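Oltholm workshop, notebook, December

Start 8:40. Cold in here, heater on its timer again and the timer is wrong. Hertta has the key to the box, ask her.

Job is the Jadness towers. Old office machines, donated in one lot, 26 of them. Plan is to strip the dead ones for parts and get as many as possible going for the reading room. Vilja wants a number by the end of the month. Told her no promises.

Sorted so far:
- boots fine, needs a drive: shelf A
- boots, beeps, shuts off: shelf B
- nothing at all: floor by the door

Shelf B is the interesting one. Tried the memory swap on all of them before coffee. 5 came good with known sticks, so the old sticks go in the bad tin. Do NOT put them back in the drawer with the good ones, Heikki, we did this in the fall and it cost me an afternoon.

Fans: compressed air only, hold the blades still. The brush sheds. Two of the front fans rattle even when clean, so bearings. Marked with tape.

Coin cells all flat or near it. Measured the first few and then stopped bothering, just replace every one. Box of 40 came from Florkus, invoice in Hannelore's tray. They sent the right size this time.

Screws. Whoever took the first batch apart put everyting in one cup. The drive screws are a finer thread than the case screws and they will go in wrong if you lean on them. Stripped one already (me). Egg carton from now on, one hollow per kind, label on the lid.

11:15. Tahmineh came by w/ the tester for the supplies. Good thing to have. Ran it on the floor pile. Three supplies dead, one with the 12 volt line sagging, rest OK. So most of the "nothing at all" machines are boards or front switches, which is a nuisance but a cheaper one. Bridged the switch pins on two, one started. Needs a switch off a scrap case.

Lunch.

Processors next. Before pulling any: ground yourself, wipe the old paste off the lid first, then lift straight up. Paste on the contacts is a pain to get off. Trays for the pulled ones are in the gray cabinet, second shelf, write the machine number on the tray w/ pencil.
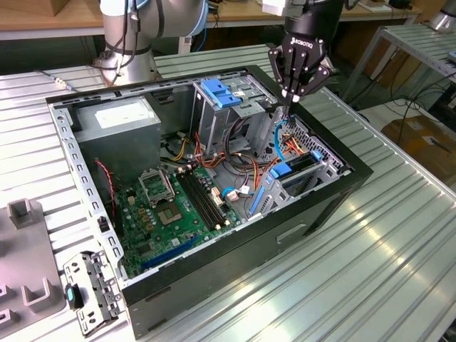
Strip order, so we all do it the same. Side panel off, case flat on its side, then loose brackets, then data cables, then power. Drives last. Cage latches are plastic and brittle with age, press and slide, don't pry. When the processor is out and the retention bracket is standing open like on this one, keep sleeves and wires well clear of the contacts. The yellow/red/orange/black bundle across the middle is what gets in the way, so move it over before going after anything on the board. The light blue SATA cable is worth keeping, check the ends and put it in the cable bin. Empty cases go under the stairs, flat, not on end.

Total for parts if we bought them new, Heikki's sum on the back of a envelope: 228. Didn't check it.

To do
- more paste, the tube is nearly done
- ask Hertta re heater timer
- labels for the egg carton
- return tester to Tahmineh, she needs it at Kokkonen's
- shelf B, the ones still beeping, try w/ the other graphics card

Stopped 4:30, light going. Bench wiped down, bad tin taped shut.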